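3.2 Disposição de alimentos embalados em superfícies domésticas

Figura 3. Produtos de consumo ocasional sobre mesa de madeira.
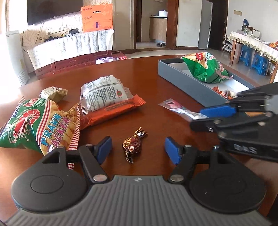
A literatura sobre armazenamento doméstico de alimentos concentrou-se, em larga medida, na despensa, no frigorífico e nos armários de cozinha. Menor atenção tem sido dada às superfícies de uso comum, nas quais os produtos de consumo ocasional permanecem durante períodos variáveis entre a compra, a abertura e a arrumação. A presente secção examina esse estado intermédio, designado adiante por depósito transitório, segundo a terminologia proposta por Oda no âmbito do projeto Merora.

O levantamento abrangeu 72 agregados familiares do bairro de Wiston e foi realizado em duas fases, a segunda das quais teve início em novembro. Em cada habitação foi registada a posição dos alimentos embalados presentes em mesas, bancadas e aparadores, sem intervenção prévia dos investigadores na sua disposição. O corpus resultante compreende 226 registos, dos quais 130 dizem respeito a mesas. Os restantes correspondem a bancadas de cozinha e a aparadores, tratados na secção 3.3.

Para efeitos de classificação, os produtos foram distribuídos segundo o tipo de invólucro. A primeira classe reúne os sacos flexíveis, como o saco verde de «PRAWN CRACKER» visível à esquerda na Figura 3, com margens listadas de vermelho e branco e caracteres chineses na parte superior. A segunda inclui os pacotes pequenos, de uma ou poucas porções. A terceira corresponde às unidades individuais envolvidas em película e torcidas nas duas extremidades, de que o chocolate em invólucro castanho e dourado da mesma figura constitui um caso típico. Os recipientes rígidos, embora frequentes nas bancadas, foram excluídos desta análise.

A distinção entre classes revelou-se pertinente para a descrição da sobreposição. Os sacos flexíveis e os pacotes pequenos tendem a ser pousados na horizontal e a cobrir-se parcialmente, o que dificulta a identificação dos produtos inferiores. Na Figura 3 observam-se duas variantes desta relação: um saco branco assente sobre um pacote vermelho-alaranjado e um pacote bege parcialmente encoberto pelo bordo superior do saco de maior dimensão. A primeira foi codificada como sobreposição direta e a segunda como encobrimento marginal. Em caso de dúvida entre ambas, prevaleceu a codificação mais restritiva, com revisão por um segundo codificador.

As unidades torcidas apresentam um comportamento distinto. Por serem de reduzida dimensão, surgem com frequência afastadas dos restantes produtos ou reunidas em taças. Bouvier, no inquérito que antecedeu este estudo, atribui essa dispersão ao consumo individual e à oferta a visitantes. Os dados aqui reunidos são compatíveis com tal interpretação, mas não permitem confirmá-la, uma vez que o registo fotográfico não documenta o percurso de cada unidade até à posição observada.

Foi igualmente considerada a orientação da informação impressa. Nos sacos e pacotes, a face exposta pode apresentar a denominação comercial ou, como no saco branco da Figura 3, a lista de ingredientes e os dados nutricionais. A exposição desta última face foi anotada separadamente, por reduzir a possibilidade de reconhecimento à distância. Nas embalagens com texto em mais de uma língua, foi transcrita a denominação mais legível a partir do lugar habitual do observador. A grelha Fladinside, adaptada para este fim, prevê um campo próprio para embalagens cuja denominação não possa ser lida.

O acabamento da superfície constituiu a última variável. Em mesas de madeira escura e brilhante, os reflexos da iluminação ambiente interferem na leitura do contorno das películas metalizadas. Setsuko Oda recomendou, por esse motivo, que o acabamento fosse anotado no local e não inferido a partir das fotografias. A recomendação foi seguida em toda a segunda fase; os registos da primeira foram completados por contacto posterior com os agregados e assinalados com asterisco no Anexo B.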